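Thread: allowance banking in the Arnier carbon market, and why the price floor isn't doing much

1/ Arnier's rules let a plant carry unused allowances forward without limit. Holdings at the September count covered 1,148 accounts.

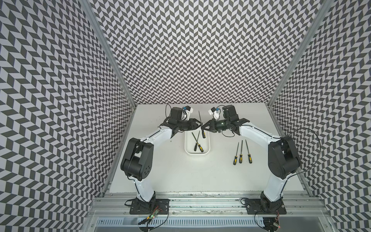 2/ Who holds them
Most of the bank sits with 49 accounts, mainly cement and district heat. The Tritesitz kiln operators bought early, when the auction cleared at the floor.

3/ What the floor does
It applies at auction only. Secondary trades can go below it, and they did for 4 months. Bidders stayed away and the unsold lots went to the reserve.

4/ Compare Rullska
Rullska cancels unsold lots after two failed auctions. Arnier returns them to the calendar the next year, so the cap is unchanged over the full period.

5/ Small emitters
Sites under about 500 tons a year can opt out and pay a flat charge. The charge is set off last year's average price, so it lags.

6/ Next I'll post the Jääskeläinen method for estimating hedging demand. It needs forward sales data, and the registry publishes that late.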